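Wumum Community Help > Cooking > Doughs and batters

Steamed buns wrinkle and shrink after the lid comes off

Asked by Jomar Dizon, 30 Mar 2018

I make plain steamed buns with no filling. The dough is low-protein flour, water at half the flour weight, instant yeast, 30 g sugar and a little oil. Kneaded by hand until smooth, rested, shaped into rounds, proofed, then steamed for 15 minutes in an electric steamer. In most batches at least one bun has a dimpled, yellowish patch when I open the lid, and the surface goes on contracting as it cools. The crumb under the patch is dense and slightly translucent. The rest of the batch is normal: white, dry skin, even crumb.

Things I have already changed, one at a time: a new packet of yeast, bottled water in the dough, a second brand of flour (Notico, the cake grade). No consistent difference. Flour is weighed. Kitchen temperature varies with the season and I don't control it. I would like to know which variable to look at first.

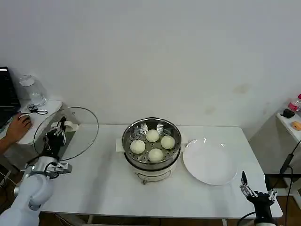
Does the sugar need to be dissolved in the water before it goes into the flour?
Fine sugar dissolves during kneading, so it can go in dry. Coarse sugar should be dissolved first, otherwise it can leave small brown spots on the skin.

Answer 1, by Mwende Chege (accepted)

The fault you describe is a collapse of the gas structure after the starch has started to set. There are several causes and they look alike from outside. Check them in this order.

Final proof. This is the most common one. An overproofed bun has cell walls too thin to carry their own weight. In the steamer the gas expands, the walls rupture, and the skin drops onto the crumb. Judge the proof by weight in the hand and by touch. A bun that is ready feels light for its size, and a shallow dent from a fingertip fills slowly. If the dent stays, it has gone too far. The clock is a poor guide in a kitchen that changes temperature. My own final proof runs 30 minutes in April and much less in summer.

Uneven degassing. One bad bun in an otherwise good batch usually points here. After the first rest, roll the dough into a sheet, fold it, and roll again until no bubbles show at a cut edge. Large bubbles left in one portion will collapse in that portion only. Hand kneading alone often leaves them in.

Condensation. Water falling from the lid gelatinizes the starch where it lands and produces the translucent patch. A domed lid sheds most of it to the rim. With a flat or shallow lid, tie a cotton cloth over the inside.

Pressure and temperature drop. When the time is up, switch off, leave the lid on for a few minutes, then crack it and wait a little before removing it. Abrupt cooling contracts the gas before the crumb is firm enough to resist.

Alter the proof first and leave everything else alone for two or three batches. Cut a good bun and a bad one from the same batch and compare the crumb. A coarse crumb near the top with a thin skin indicates overproofing. A fine crumb with a wet layer on top indicates condensation.

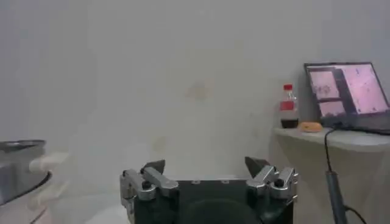
Gripper open, pale wall behind.

Answer 2, by Chepkoech Khaemba

Agree with most of the above. Adding altitude. I am at some 3000 feet and water boils a few degrees lower here, so I steam for 19 minutes at the same bun size. Undercooked centers also shrink on cooling and can be mistaken for overproofing. The test is to press the side of a bun right after opening. If it doesn't spring back, it needed longer.

Also, starting from cold water or from boiling water both work, but pick one. With a cold start the buns go on proofing while the water heats, so they should go in slightly early. Switching between the two methods from batch to batch would explain inconsistent results.

Answer 3, by Jabari Lema

use less yeast. fixed mine

Comments on the accepted answer

Jomar Dizon: Rolled the sheet properly this time and shortened the proof. No patches in the last two batches. I changed both at once, so I can't say which one did it.

Mwende Chege: Go back to the longer proof and keep the rolling. If the patches return you have your cause.

Iman Mahrous: Is the cloth lined up with the rim or does it hang inside? Mine sags and touches the buns.

Mwende Chege: Pull it tight and knot the corners over the handle. It must not touch the dough.

Marked as solved. Replies are still open.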